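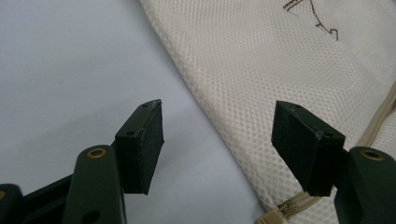 Residents > Building Services > Threads

September
Posted by Adoración Cantero, Resident Services, Ladov Housing

The revised rules for shared laundry rooms take effect this month at all Ladov Housing properties. The posts below set out the changes and answer the points raised most often during the comment period. Printed copies are available at each front desk.

The comment period drew some 800 replies from our 1228 households. Every reply was read. Several proposals in the draft were withdrawn as a result, including the proposed limit on weekend use, which will not go ahead.

Opening hours. Laundry rooms will open at 7 a.m. and the last wash may be started at 9 p.m. Dryers switch off at 10:30 p.m. These hours apply in every building, including Slaoui Court, where the room has until now stayed open overnight.

We recognize that the change at Slaoui Court is unwelcome to residents who work late shifts. Apartments directly above the room have reported noise over a long period, and the floor cannot be treated without closing the room for most of the winter. Residents whose work hours make the new schedule impractical may apply for access to the Truklow Street room, which has no apartments above it and will stay open until midnight.

Booking. The paper sign-up sheets will be removed. Machines may be reserved through the resident portal or by telephone. A reservation covers one washer and one dryer for two hours. Residents may hold two reservations at a time.

A reserved machine that has not been started within fifteen minutes is released to whoever is waiting. The draft gave ten minutes. Many older residents told us that this was too short for anyone depending on the elevator, and we agree.

One washer in each room will remain outside the booking system and may be used on a first-come basis.

Clothes left in machines. This subject produced more comments than any other. The rule is now as follows: when a cycle has ended and the owner has not returned within fifteen minutes, the next user may move the load to one of the shelves provided. Loads should be moved whole and should not be placed on the floor or on top of a running machine.

Ladov Housing does not accept responsibility for items left on the shelves. Anything unclaimed after a week will be taken to the front desk, held for one month, and then donated.

Small items. Socks, baby clothes, and straps account for a large share of our service calls. Residents are asked to wash them in a zippered mesh bag and to close the zipper fully before loading.
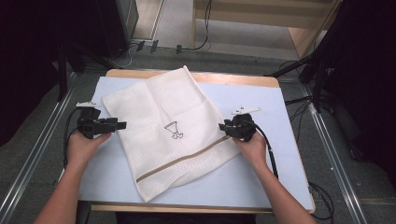 Bags should be filled no more than halfway so that water and detergent can move through the contents. Very heavy items, such as wet towels or bath mats, should not be washed in the same load as a single full bag, as the drum may fail to balance and the machine will stop before the spin.

Bras with underwires should not be placed in the dryer under any circumstances, with or without a bag. A loose wire put two dryers at the Truklow Street room out of service last winter, and the repair took longer than any of us would have liked.

Spin speed. The new Gernix washers are set to a standard spin of 900 revolutions per minute. Residents who wish to use a gentler spin may select it on the panel before paying. The speed cannot be changed once the cycle has begun.

Several residents asked whether a faster spin could be offered to shorten drying times. The installer has advised against it on the upper floors. We will look at the question again for the basement rooms when the first year's service records are available.

Prices. The price of a wash does not change this year. The price of a dryer cycle also remains the same, but the cycle has been shortened by five minutes. We state this plainly because it is, in effect, an increase. The alternative considered was a higher price for both machines, and most of those who commented on cost preferred the shorter cycle.

Payment is by resident card. Coin boxes will be taken out building by building over the fall. Cards may be loaded with cash at the front desk between 8 a.m. and 6 p.m., and there is no minimum amount.

Detergent. The washers are high-efficiency models and require low-sudsing detergent. Two tablespoons of liquid is enough for an ordinary load. Powder may be used if it is marked for high-efficiency machines. Please do not use dish soap.

Dyeing is not permitted in any shared machine. This includes color-refresh products and dye removers.

Scented products. A number of residents with asthma or skin conditions asked for fragrance-free rooms. We are not able to set aside a full room at present. At Slaoui Court and Truklow Street, the washer nearest the door will be kept for fragrance-free use, and a notice will be posted on it. We ask everyone to respect the notice.

Drying in apartments. Residents may use free-standing racks indoors. Please run the bathroom fan or open a window while clothes are drying. Lines and racks may not be fixed to balcony railings. The courtyard lines remain available from spring through the end of October, and pins should be taken in after use.

Lint. Dryer screens are to be cleaned by each user before the dryer is started. The screens pull straight up and the lint goes in the covered bin. Screens should not be rinsed in the sink. Building staff will continue to clean the ducts twice a year.

Accessibility. Every room now has at least one front-loading washer at a height suitable for wheelchair users, and that machine may be reserved in advance by residents who need it. Residents who cannot use the laundry room on their own may ask Resident Services about the pickup arrangement, which was previously offered only to tenants over seventy and is now open to anyone with a doctor's letter.

Faults. Please report a faulty machine by giving the number on the front panel and the code on the display, if there is one. Reports made before noon are normally passed to the repair company the same day. Refunds are credited to the resident card and do not require a form.

Disputes between residents should be brought to Resident Services. Notes taped to machines will be removed.

The full text of the rules, including the Spanish version, is posted in the resident portal. Comments on the new arrangements may be sent to us at any time and will be considered when the rules are next reviewed in the spring.

Recent from Resident Services
Slaoui Court: elevator inspection and temporary stair access
Bicycle storage renewals
Heating season start dates by building
Courtyard hours at Truklow Street
How to load your resident card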